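Senum Handheld Gripper Project: Final Report
Team: Usa Kaewsai, Ekkachai Kaewmanee, Vichien Phetsri
Advisor: Waraporn Saengthong
Submitted Jun 10, 2024

What we set out to do

Our proposal in February promised a pair of handheld grippers that a person could carry around a room, recording everyday chores so a robot arm could learn them later. It also promised the robot arm. We would like to draw the reader's attention back to the grippers.

What we built

There are two grippers, one per hand, each with its own camera. Position tracking uses printed square markers, which cost us almost nothing and took Vichien a full weekend to print at the correct size. Cables were routed three different ways before we settled on the current way, which is the first way.

Results

We recorded 1173 demonstrations. Of these, 144 had to be thrown out, mostly for lost tracking. Ekkachai holds the team record for consecutive bad takes and has asked that the number not appear in this report.

Folding tasks went well. Anything involving a lid did not. Wrists got tired long before batteries did — our schedule had assumed the opposite — and we ended up swapping operators every half hour.

What we would change

Lighter housings. Shorter cables. A file naming system agreed on before the first session, as Usa suggested at the time and has mentioned since. The training code runs, and the Ultaston group will inherit it along with our notes, some of which are legible.
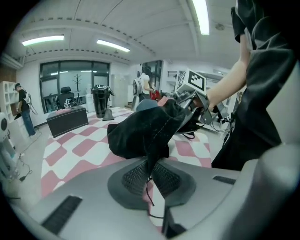

Figure 1. Two grippers in use, one with its marker cube, during a session.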